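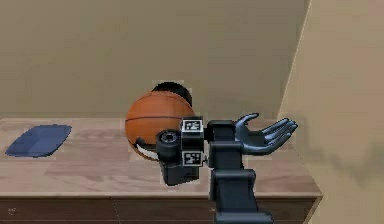
The Vote That Wasn't Quite a Vote

At Garley College, students were told they had chosen a new grading policy. Some of them would like to know when.

By Romana Danko

The email went out to every undergraduate at Garley College a little before midnight, at the tail end of exams, under the subject line "You spoke, we listened." It thanked students for backing a move to pass/fail grading in all first-year courses and said the change would take effect in August.

Dušan Michalík read it on his phone in the laundry room of his dorm. He is a junior, studying chemistry, and he had no memory of speaking.

"I went back through my inbox," he told me. "I thought, fine, I missed a ballot. I miss things. But I couldn't find a ballot. I found a survey about stress."

The survey about stress is where this story gets interesting, or at least where it gets slippery. It was sent out in the fall by the Office of Student Success and ran to 11 questions. Most of them asked about sleep, workload and whether respondents felt they belonged at Garley. The eighth asked students how much they agreed that "first-year students would benefit from a grading environment that supports exploration." A large majority agreed or strongly agreed. The words "pass" and "fail" do not appear anywhere in it.

I have read the thing several times now and I would have clicked "agree" too. Who is against exploration?

Garley has 1736 undergraduates, a handsome quad, and a student senate that meets in the basement of the Nullow Building. According to the college, the senate endorsed the grading change. According to the senate's own minutes, it "received a presentation" on the change and "expressed broad interest in the goals." Those are not the same act, and people who have sat through student government will know how far apart they can be.

Marcela Tóth was at that meeting. She represents the sophomore class and has, by her own account, never been quoted saying anything controversial. She remembers slides, a long discussion of what other colleges were doing, and a request for a show of hands.

"They asked who liked the direction," she said. "I put my hand up. I did like the direction. Then it was in the email as a unanimous endorsement and I thought, of what?"

I asked the college for the slides. I was sent a summary of the slides. I asked again and was told the summary was "the most current version," a phrase I have been turning over ever since.

What the policy does

Starting with next year's entering class, all first-year courses will be marked either Pass or Not Yet. A Not Yet can be converted to a Pass by finishing extra work within one semester. Letter grades will still be recorded, but only on an internal transcript that advisers can see and, on written request, the student. Grade point averages will begin in sophomore year.

There are reasonable arguments for doing this. First-year students from weaker high schools often take a beating in their opening semester and drag those grades behind them for the next 3 years. A student who got a C-minus in calculus while learning how to live away from home is not necessarily a C-minus student. Colleges have tried versions of this for decades, and plenty of graduates of those places will tell you, with some warmth, that it let them take a class they would otherwise have been scared of.

There are reasonable arguments against it as well. Students applying for transfer, for outside scholarships or for competitive summer programs need grades, and they need them early. Students who came to Garley with poor high school records and want to show what they can do lose a year in which to show it. Michalík was one of these. His first-year marks were the best he had ever earned, and he used them to get a paid research spot the following summer.

"With a row of P's I'm just a guy with a bad high school transcript and a row of P's," he said.

The college's answer is that the internal transcript can be released in such cases. It does not say on whose approval, or how quickly, or whether a scholarship office will accept a document that the college itself describes as "not an official record." I put those three questions in writing. The reply said they would be addressed during implementation.

The man with the spreadsheet

The policy's chief architect is Kamil Kratochvíl, who came to Garley as dean of student success and has since reorganized almost everything with the word "student" in its name. He is friendly, fast-talking, and generous with his time. He met me in his office for well over an hour and never once looked at the clock.

Kratochvíl's case rests on retention. Too many first-year students leave, he says, and the ones who leave tend to have had a bad first set of grades. He has a spreadsheet showing this, which he turned around on his desk so that I could see it.

I don't doubt the spreadsheet. I do wonder what it proves. Students who are struggling get bad grades and also leave; hiding the grades may or may not do anything about the struggling. When I said so, Kratochvíl nodded as though he had been waiting for it.

"You can always ask for more evidence," he said. "At some point you have to decide whether you trust students to tell you what they need."

It's a good line. It would be a better one if the students had been asked.

Then there is the matter of Iso. Iso is the advising software the college began paying for last year, and it sorts first-year students into colored bands according to their risk of dropping out. Under the new policy, the letter grades that disappear from the public transcript will still flow into Iso. Advisers will see them, and so will the coaches whose job is to call students in the yellow and red bands. So a student at Garley next fall may have no grades as far as the world is concerned while being quite thoroughly graded by a piece of software, in a form she has to ask to see in writing.

Kratochvíl said he wouldn't put it like that. He prefers to say that the data will be "working for the student in the background."

What the faculty knew

The faculty did vote, and their vote was a real one, with a motion and a count. It passed 11 to 8 in the curriculum group, a body small enough to fit around the seminar table in the Dvořáček Library. It never went to the full faculty. The bylaws say that changes to "the meaning of a grade" must go to the full faculty and that changes to "the reporting of a grade" need not. The college has decided that this is a reporting change.

Dilani Gunawardena, who teaches statistics and was among the eight, finds this hard to swallow. She isn't opposed to pass/fail. At a previous job she taught under a similar system and thought it worked well enough. Her complaint is about the order of things.

"If you hold a proper vote, I might lose, and then I go and teach my class," she said. "I've lost votes before. I'm told instead that there's a groundswell among the students. So I ask my students, and a lot of them thought it was a rumor."

She did something with her own intro section that I wish the college had done with everyone. She wrote the policy out in plain terms, transcript rules and all, and asked for an anonymous yes or no. The yeses won, though not by much. One class is one class, and she is the first to say so. But the margin looked nothing like the figure in the email, and several of the yes votes came with conditions written in the margins: let people opt out, let people see their own marks without filing a form.

An opt-out, as it happens, was in an early draft. Tóth remembers it from the slides. Gunawardena remembers it from the packet she was given before the faculty meeting. It isn't in the final text. I asked Kratochvíl where it went and he said that an optional policy would create a two-tier system in which confident students kept their letters and everyone else was marked by the absence of them. That's a fair worry. It might have made for a useful public argument, had there been a public in the room.

Still time, supposedly

The college now says that comments are welcome through the end of January 2019, by way of an online form. The form asks for a name, a student number and a rating, on a scale of one to five, of how excited the respondent is about the change. There is a box for further thoughts. It cuts you off after a couple of sentences.

Michalík has drafted a petition asking for a binding student vote. He is aware that the policy won't touch him and that the people it will touch haven't arrived on campus yet, and he has been told as much, more than once, by people who seem to think it settles things. Tóth has signed. She has also asked that the minutes of the senate meeting be corrected, or rather that the college's description of them be corrected, the minutes having been right all along.

The senate takes up her request at its next session. It is listed under "other business," after the item about the vending machines.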